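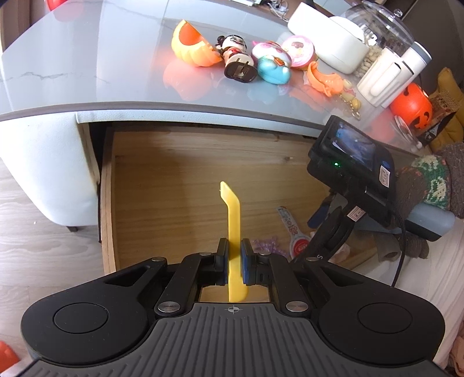

Deston moves pump seal production to Nindside

Deston has started making mechanical seals for water pumps at its new works in Nindside, ending production at the older Ferraro Road site after a changeover that began in the spring.

The first orders left the works in October. They were cartridge seals for borehole and booster pumps, in shaft sizes up to 76 mm. Larger sizes will follow once the second lapping machine has been set up and the test bench has been approved for them.

The Nindside building has 2473 square metres of floor space, all on one level. At Ferraro Road the work was split between two floors, and seal faces had to be taken down in a goods lift between lapping and assembly. Works manager Raffaele Piras said this had been the main cause of chipped carbon faces.

"We were checking the same part three times because it had been moved three times," he said. "Now it goes from lapping to the clean room through one hatch."

All 42 production staff were offered jobs at the new works. Four chose to leave and their posts have been filled. A works bus runs from the old site at 6.40 am and will carry on until the end of the winter timetable.

Deston is also changing the way it holds stock. Springs, drive collars and secondary seals in nitrile, EPDM and fluorocarbon rubber will be kept at Nindside for 233 seal types, and repair kits for these will be packed to order. Kits for older types will still be supplied, but customers should allow ten working days. The minimum order charge on single O-rings has been dropped.

Trodeck, which distributes the seals to pump repair shops, will keep its present part numbers. Its technical buyer, Ingeborg Fröhlich, said customers would see a new address on the delivery note and a revised test sheet.

"The sheet now gives the leakage reading at both pressures," she said. "Some of our repair shops have been asking for that for years."

Seals sent back for refurbishment should go to Nindside from now on. Parcels that reach Ferraro Road will be forwarded until the lease ends, though this may add two days. Seals must be drained and cleaned before they are sent, and the pumped liquid must be named on the returns form.

The trade counter at Nindside is open from 8 am to 4.30 pm. Visitors should use the gate on the north side, as the main entrance is for lorries only.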